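Materials and Claims, Handout 4
"Natural", "solid", "sustainable": reading what a seller says about wood
Course tutor: Ishbel Crichton
Revised 26 Mar 2018

Bring this handout to the seminar along with one product page or leaflet of your own choosing. Last year half the group brought the same advert, so please look further than the first search result.

1. Why start with wood

Wood is a good place to practise doubt. Most people like it, and a buyer who likes a thing asks fewer questions about it. Sellers know this. The words used to sell it are old, pleasant and mostly vague, and very few buyers ever ask what they are meant to cover.

Take "solid wood". In ordinary speech it suggests one piece cut from one tree. In the trade it may cover strips glued side by side, and I have no quarrel with that, as glued boards often stay flatter than single ones. My quarrel is with the buyer being left to assume. "Real wood" is weaker still. A thin veneer is real wood. So is sawdust, if you want to be awkward about it, and in this course you should be.

2. Looking is weak evidence

Students tend to trust their eyes at this point. A knot and a bit of grain seem to settle the matter, and in catalogues they are often meant to. Grain can be printed. So can knots, and on cheaper boards the same knot sometimes turns up again further along. Even where the surface is what it seems, it tells you next to nothing about where the tree grew, who felled it or how long the piece will last.

Colour is no better. Pale boards get called pine by people who would be hard pressed to name another pale timber. I include myself.
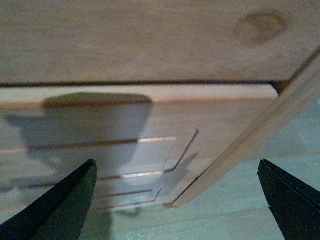
3. The Haltwood leaflet

We shall use the leaflet for the Haltwood shelving range, sold by Tindholm. It makes 13 separate claims on two sides of paper. Efraín Cáceres and Colette Perrin went through it with last year's group and could find support for 7 of them, using only what the firm itself had published.

The claim that caused most argument was "made to last 40 years". Tindholm had been selling the range since the previous June. When Khải Châu wrote to ask how the figure was reached, the reply spoke of "confidence in our joints". No test was named. A figure with no method behind it is decoration, and you should mark it as such.

"Responsibly sourced" did a little better. The leaflet names a supplier, Isteck, and Isteck does publish a sourcing policy. The policy says what the firm would like to do. Whether it does so is a separate question, and I have yet to see an answer.

4. Questions to put to any claim

Who is making it, and what do they gain if you believe it?
Could it be shown false? If so, by what?
Is there a figure, and does it come with a method?
Does the word used have a fixed meaning, or only a warm one?

5. For the seminar

Read the Haltwood leaflet and the short reply to our group by Nga Từ, who thinks I am too hard on it. She may be right about the joints. Then pick three claims from your own product page and write a paragraph on each. Say what you would need to see before you believed it. "More research" will not do as an answer.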